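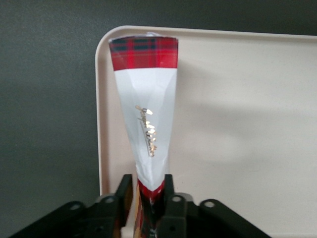 Re: Budget for second packing cell, gripper line

From: Benedita Patrício
To: cell-planning list
Sent: 16:40

Fernanda,

Replies inline. I have cut the parts of your message that we already agreed on.

> The Honura quote has the gripper, the wrist camera and the mounting
> plate as one line. Can we split it? Finance at Hirkdale will ask why
> the second cell costs more than the first when the arm is the same.

Yes, and I would split it into three. The gripper and plate are capital. The camera can go on the same order but should have its own line, as we may want to replace it before the rest wears out. The fingers should not be on the capital request at all. They are consumables and belong in the running budget with the belts and filters.

The difference from cell one comes mostly from cabling and the guard door. In cell one both were left over from the old labelling station and were never costed. I suggest you say so in the covering note before they ask.

> Ramalho say their standard fingers will hold anything up to the width
> of a jar lid. Do we need the shaped ones?

For jars and cartons, no. For the wrapped cones, I think we do. The cone has to be held by the narrow end, with the wide end up, and two flat fingers closing on a taper leave very little contact. The clear film on the outside is glossy and does not help. Add to that the fold lines in the white part of the wrapper, which will take a dent if you grip any higher, and the gold script running down the middle, which the customer does not want touched.

A shaped pair with a soft face would let us close with less force. Ramalho quote 13 working days for shaped fingers and will do a sample pair against a deposit. I would take the sample pair first and order the rest once we have run them on three or four product types.

> What did you assume for changeover?

One finger change per shift, done by hand. I have not allowed for a quick-change coupling. It can be added later if the plate is drilled for it now, so please ask Honura to confirm the hole pattern in writing. The drawing attached to their quote is for the older plate and the pitch is different.

> The vision supplier (Vungate) want a separate line for lighting. Is
> that real or padding?

Real, in my view, though their figure is high. Film gives highlights along every crease, and the rim of the cone is the worst of it. The tartan band at the top has a straight lower edge against the white and should be a good feature to find, as long as it is lit evenly. With a single lamp to one side you get a shadow across the pale tray and the outline becomes harder to separate. Two diffuse bars would do. Ask them to quote for bars only, without the hood.

I would also budget for a matt tray liner in a mid grey. White paper on an off-white tray is a poor choice for contrast, whatever the lighting. We can cut the liners ourselves, so enter the material only.

> How many spare fingers?

Please put down 13 pairs for the first year. At 179 a pair for the shaped type that is 2,327 before delivery. If the wear is lower than I expect we can reduce it at the next review. The figure assumes both cells use the same finger, which in turn depends on cell one getting the new plate.

Items still open on my side:

Air supply. The electric gripper does not need it, but the reject pusher does. The compressor has almost no capacity left when the sealing machine is running. A small receiver tank may be enough. I am waiting for a price.

Controller cabinet. The present one has two free slots. The camera interface takes one and the safety relay takes the other, so anything further means a larger cabinet. Do not let Vungate add a second processing unit without telling us first.

Training. Honura include a day at their site. I would ask for it to be held at Hirkdale instead, after the cell is installed, with both shifts attending. Travel for six people would cost more than their engineer's visit.

Service contract. Leave it out of the first request. The warranty covers the first year and the contract can start in January along with the one for cell one.

If you can send me the revised sheet with the camera and fingers on separate lines, I will fill in the delivery charges and return it before the planning call.

Benedita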